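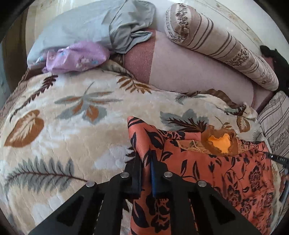
Limside plush blanket in the leaf and fern pattern, with an orange floral fabric alongside.

Limside Leaf and Fern Plush Blanket
Item 531

If you've been in our shop on a cold afternoon you have probably put your hand on this blanket already, because we keep one near the front and hardly anyone gets past it. It is the big, soft, slightly silly kind of blanket that ends up on the bed in November and somehow is still there when the tulips come up. We've carried the Limside for several winters now and it's the one I send home with people who say they don't know what they want, only that they're tired of being cold.

The background is cream and white, and over it runs a large pattern of leaves and fern fronds in browns, greys and a soft grey-green. The leaves really are big - the brown heart-shaped one is the one customers always point to - so it reads as a proper print from across a room and doesn't fade into a general beige. The surface is raised in soft embossed swirls, and those give your fingers something to wander over while you're watching television or pretending to read.

Wahyudi Oei picks our bedding, and he was stubborn about the colors on this one. He wanted a pattern that could live with the things people already own, including the loud things. Black and orange florals, old brown throws, a striped pillowcase from somebody's college days, it gets along with all of them. I was doubtful about the orange, I'll admit, and then I tried it at home with a coral flowered cover of my own and left it that way all winter!

Size and weight
One size, which covers a queen bed with a little to hang over each side. Weight is 1,840 grams, folded into a zip bag with a handle. It's warm enough by itself on a mild night, and over a comforter when the windows frost up.

Washing
Cold water, gentle cycle, by itself the first time. Tumble on low or hang it over a rail. Please skip the fabric softener and keep the iron well away from it. Gilang Kusuma at the counter shakes hers out while it's still a bit damp and swears the swirls stand up better, and hers does look very nice, so you might try it.

Goes well with
Tranwood flat sheet in oatmeal
Nugroho bolster pillow, brown or grey
Ferketti storage bag, large (it will hold this blanket and one pillow, if you lean on it)

Ordering
We have sold more than 300 of these, and the leaf pattern usually runs short before the plain cream does. If it shows as out of stock, leave your email and Gilang will write when the next box comes in. Returns are fine within a month as long as it hasn't been washed.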